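Tenach Workshop Releases Plans for Hand-Held Gripper Pair Built by Members

FOR IMMEDIATE RELEASE
17 Oct 2025

Nollance - Tenach, a shared workshop for people who build things in their spare time, has released the full plans for Jema, a pair of hand-held grippers used to show a robot arm how to do small household jobs. The files, parts list and assembly notes are free to download and may be copied, changed and sold by anyone.

Jema was built over 15 months by members working evenings at Tenach. The project began in February of last year, when a member brought in a secondhand arm and wanted it to sort cutlery. Writing the moves by hand took too long. The group decided to record a person doing the job instead, with tools shaped like the ones the arm would use.

"We had the arm and we had no good way to tell it what we wanted," said Jucélia Assunção, who leads the build. "Moving it with a game controller was slow, and the results were poor. With the grippers you just do the job a few times and save it."

What the release includes

The download has print files for the body, fingers, pads and marker cubes of both grippers. It also has a wiring diagram, a cutting list for the cables, and the Ambaye software, which lines up the recordings and turns them into motion files for the arm. Ambaye runs on an ordinary desktop computer. It was written by members at Tenach and is released under the same terms as the hardware.

Parts for one pair cost the workshop $528, including screws and filament but not the computer. Most of that went to motors and cables. Builders who already have a printer and basic soldering tools should not need to buy other equipment. The printed parts can be made on a machine with a standard-size bed, and none of them needs support material except the two cubes.

Changes since the first version

The version being released is the fourth. The first had straight fingers, which dropped spoons and could not pick up anything flat. The second had curved fingers but used a single marker on the back of the hand, and tracking was lost whenever the wrist turned. The third moved to a cube at the base of each gripper so that at least one face would usually stay in view. The fourth keeps the cube, shortens the handle and moves the cable exit away from the thumb.

Members have recorded 3,961 short tasks with the third and fourth versions. These include picking up cups, folding cloths, opening drawers and putting lids on jars. Lids remain the hardest. The arm at Tenach still cross-threads screw tops more often than the group would like, and the notes say so.

The finger pads are the part that wears fastest. The notes suggest printing a few spare sets at the start and checking the glue before each long session. They also cover how to set the two grippers to the same zero point, a step that took the group several tries to get right.

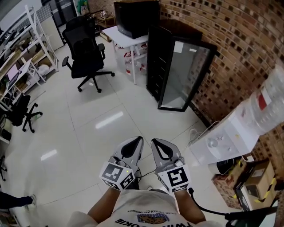

Can a beginner build a pair at home?

A beginner who can solder a connector and run a 3D printer can do it, but should plan on several weekends and expect to reprint a few parts.

Build evenings

Tenach will run 12 build evenings for people who want to put together their own pair with help. Each evening covers one stage, starting with printing and ending with a first recording. Places are open to members and non-members. Those attending should bring their own printed parts if they have them. A limited number of printed sets will be for sale at cost.

The workshop arm will be available at the last two evenings so that builders can play back what they have recorded. People with arms of their own are welcome to bring them, but should write ahead so that bench space can be set aside.

"If someone finds a better way to do the cable, we want to hear it," Assunção said. "That's the part I've redone the most and I still don't love it."

Changes sent in by outside builders will be reviewed each month and added to the main files when they have been tested on at least one complete pair.

About Tenach

Tenach is a member-run shared workshop in Nollance with space for electronics, printing, woodwork and small robots. Members pay a monthly fee and have access to the tools after a short safety course.

Media contact: Jucélia Assunção, Jema project lead, Tenach, Nollance

###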